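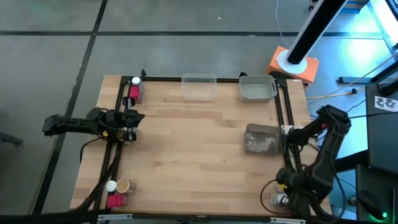 **Week 5: costing a two-arm bench cell**

Read the Bulport quote before the tutorial. Ask what it leaves out.

- Arms are priced. Cabling, rails, brackets and bins aren't.
- Bulport claims 52 jars an hour. Whose jars? Lids differ in size and shape, and a gripper that suits one may fumble the next.
- Cledamar's service plan covers 16 callouts. I doubt that lasts to May.
- Labour "savings" assume no one minds the cell. Budget for someone who does.

Task: rework the payback figure at 60 per cent of the claimed rate. Show your working, and colour any number you can't source.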